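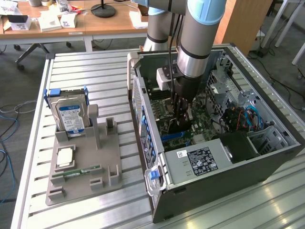

2. Taking parts out of the tower and placing them on the Prendby tray

Before any part is removed, the tower must be shut down, unplugged and laid on its side with the open side facing up. Put the Prendby tray next to the case on the same worktop, so that nothing has to be carried over the edge of the table. The hard disk drive stands upright in the slot at the rear of the tray and keeps its blue plastic rails on, the processor lies in the square pocket at the left, and the memory stick goes in the long narrow slot below it. Do not put screws in the processor pocket.

Before you start

Hold the power button in for a few seconds after unplugging the tower. Wear an earthed wrist strap and clip it to bare metal on the chassis. Keep drinks off the worktop.

CAUTION: Do not open the power supply unit. It has no parts that can be serviced by the user and can hold a charge after the mains lead is removed.

Removing the parts

1. Take off the side panel and store it flat, away from the work area.

2. Unplug the data and power cables from the hard disk drive. Pull on the plug, never on the cable. Tuck loose cables back towards the drive cage.

3. Squeeze the drive rails and slide the drive straight out. Stand it in the rear slot. The slot holds drives of up to 800 g.

4. Open the clips at the ends of the memory socket and lift the stick by its edges. Lower it into the long slot without pressing.

5. Release the latch for the expansion slot, then the catch on the motherboard. Lift the graphics card evenly from both ends. If it will not move, check the catch again before pulling harder.

6. Remove the cooler, open the processor lever and lift the processor straight up. Do not touch the contacts on the underside.

NOTE: On Jallach cases the drive rails are a tight fit when new. Press both sides at the same time.

Using the mounting plate

The Mapplebeck mounting plate holds the same kinds of part in positions closer to those on a real board. Use it for practising removal and refitting before working on a live machine. The clips on the plate carry no current and a part seated there is not being tested.

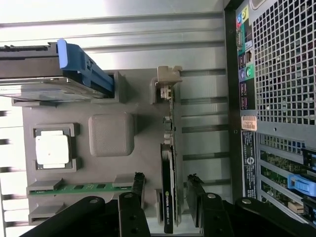
Figure 2. Mounting plate with the graphics card upright, the processor in its socket and the memory module between its clips.

1. Seat the processor first, while there is room to reach the socket.

2. Lay the memory module between the clips.

3. Stand the graphics card in its mount and check that the bracket hooks over the edge.

4. Fit the drive tray last. Guide it in by the blue handle.

CAUTION: Hold the graphics card by the bracket and the edges of the board. Do not lift it by the cooler shroud or by any raised component.

Cleaning

Wipe the tray and plate with a dry cloth. For thermal paste, use Palell wipes and let the surface dry fully before any part is put back. Do not use solvents on the clips.

Section last revised 2023-06-05.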